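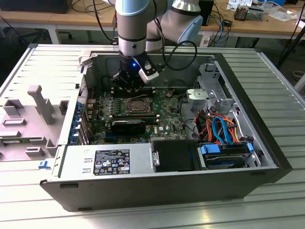

Iveta Ondrejka wrote to me in February to say I was being sentimental, and that a nine-year-old computer is a nine-year-old computer and should be allowed to retire. She had read my last piece, the one where I grumbled about Zundville's new drop-off rules, and she wanted me to know that her family replaces everything on a schedule and sleeps very well at night.

I've been chewing on that ever since. I like Iveta's letters (she writes me good long ones, usually to tell me off) and I don't think she's foolish. A schedule is restful. You don't have to make up your mind about anything, you just look at the calendar and buy the next one. But I think she's wrong about what old means, and I think most of us have been talked into being wrong about it in the same way.

My desktop at home does four things. I write on it, I pay bills on it, I look at photos of my sister's kids, and I play one card game that I'm not going to name because I'm bad at it. It did all of those things nine years ago and the writing hasn't gotten any heavier. What has changed is the software around it, which wants more room every year to do what looks to me like the same job. I put in more memory one evening after supper, with a flashlight in my teeth, and the whole machine perked up like it had been on vacation. The memory came used, out of a drawer at Plirnis, the little parts shop behind the bakery, and it cost me 19 dollars.

Nineteen dollars! I had been pricing new ones at close to fifty times that. I'd gone as far as picking a color.

Now, I know what people say next, because they say it to me at parties. They say their time is worth something. Sure it is. But I've watched friends set up a new computer, and it isn't a short evening. There's the moving of the files, the lost passwords, the printer that has decided it never met you. My friend Otakar Oravec spent a good part of a week getting his new one to talk to a scanner that the old one had handled without a murmur. I never hear that week counted when we add up the cost of fixing versus buying. The hour with a screwdriver always gets counted.
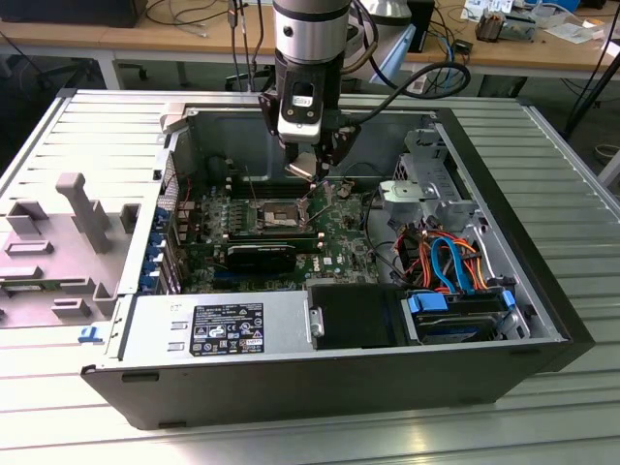 So should everybody keep everything forever? Of course they shouldn't, and I don't either. I let go of a laptop from Nundura a while back after the second hinge went, and I didn't hold a funeral. If a thing is dangerous, or can't be kept safe online, or costs more in electricity and swearing than it gives back, then let it go, and let it go somewhere that will pull the useful bits out first.

That last part is where I get cross with our town. The new rules at the Zundville drop-off say that anything with a plug goes straight in the big cage, and once it's in the cage you can't take it out again. Not a power cord. Not a fan. I stood there one morning with a dead radio under my arm and looked through the wire at a stack of desktops, and I'd have bet my lunch that some of them only needed a cleaning. The man at the gate was perfectly nice about it. He said it was an insurance thing. It's always an insurance thing.

The old arrangement was a mess, I'll admit that. There was a shelf by the gate where you left what still worked and took what you wanted, and people did leave some terrible junk on it (a waffle iron with one side, that one stayed for months). But I got a good monitor off that shelf, and a student down my street got her first computer there, and neither one cost the town a cent. I would put up with 100 half waffle irons for that.

I'd also like the companies to meet us partway. My dad had his shoes resoled at Vaněk on the square for as long as I can remember, and there was never any question of whether a shoe could be opened up. You brought it in, they looked at the bottom, they told you a price. I want to be able to look at the bottom of things again.
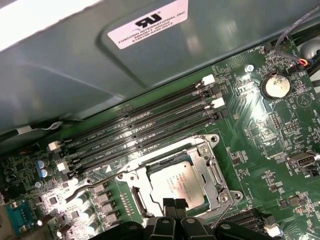 Some of the older stuff is good about this, to be fair. The big, ugly, boxy machines that offices used to buy by the truckload tend to come apart with very little fuss, and the parts are easy to find because there were so many of them. The thin pretty ones are where the trouble starts. Glue where there used to be screws, memory soldered down so you're stuck with whatever you picked on the day you bought it. I'm told this is what shoppers want. I've shopped plenty and I don't remember being asked.

Iveta's other argument, and it's her better one, is that not everyone has the hands or the nerve for it. Fair enough. My own nerve is pretty thin and I still close my eyes a little when something clicks. But you don't have to do it yourself, any more than my dad had to resole his own shoes. You only need somebody in town who can make a living doing it, and they can't do that if the rest of us never walk in the door. Plirnis is open until six. The bell on the door doesn't work, so knock.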